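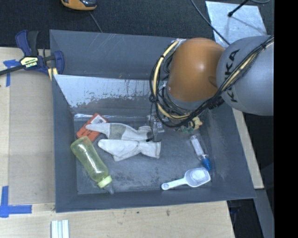 Replying properly now, sorry, been a mad week. The gloves question first as three people have asked me off list. Yes we still have white fabric ones at Brisness, yes you can have some, no I don't know the size, they've lost their tags. Two of them are in the grey bin on the ply table, one on top of the other, next to a little orange-red box with a printed label on it. Please DON'T put the box back on the shelf. It goes with the Montes order and I want it left where I can find it. Anything else you find loose, bin it or claim it.

Now the bins. My view, for what it's worth — keep the big grey ones, get rid of the rest. They have high sides, the slope means small stuff stays in when you shove the thing along a table, and they take a knock. The floors are a mess, scuffs and stains all over, and I've had a go at one with washing up liquid and a stiff brush. Came up a bit. Not much. I don't think it matters for gloves and boxed parts but it would matter for anything white and unwrapped, so a sheet of clean paper in the bottom please, change it on Fridays.

On 27 Jun 2025 the Tostberg stores desk wrote:
> Hello all
>
> We are trying to get the small parts and workwear stock
> sorted before the July move and need a decision from each
> site on the following.
>
> 1. Gloves. We can order 100 pairs in one go, or 40 now and
> the rest later. Which do you want? Fabric or coated?
>
> 2. Bins. Skamura have offered us the blue stacking ones, 8
> to a pallet. Do we swap or keep what we have?
>
> 3. Labels. Some boxes are coming back with the label half
> off or stuck over a corner. Can sites please say where they
> are sticking them.
>
> Answers by the end of next week if at all possible.
>
> Stores

Taking those in order.

1. 40 now. We haven't got anywhere dry to keep 100 until the new shelves are up, and last time they sat by the back door and went musty. Fabric for us, coated for whoever does the wet jobs. Can they come in pairs this time, banded? I spent most of a morning matching lefts and rights out of a sack.

2. Keep. See above. The blue ones are fine for stacking but they're shallow and the lids go missing. If Tostberg wants them, have ours.

3. Flat on the widest face, towards one end, bars showing. No tape over the top, the shine stops it reading. Smaller boxes are the problem, the label's nearly as wide as the lid and people fold it round. Could we have a narrower roll? Skamura used to do one, came 900 to a roll I think it was, can't find the invoice now.

One more thing which isn't on the list. Whoever packed the last lot for Montes put the gloves in first and the boxes on top, so everyone had to empty the whole thing to get a pair out. Boxes at the back, gloves beside them, nothing on top of anything heavier than itself. It's not hard. Also somebody has been leaving used ones in with the clean. If they've been worn they go in the wash bag on the hook, not back in the bin, I don't care how clean they look.

Will send the shelf measurments separately when I've found the tape. Van is going across on Tuesday if anyone wants the spare lids, shout before then or they go to the tip.

Brisness stores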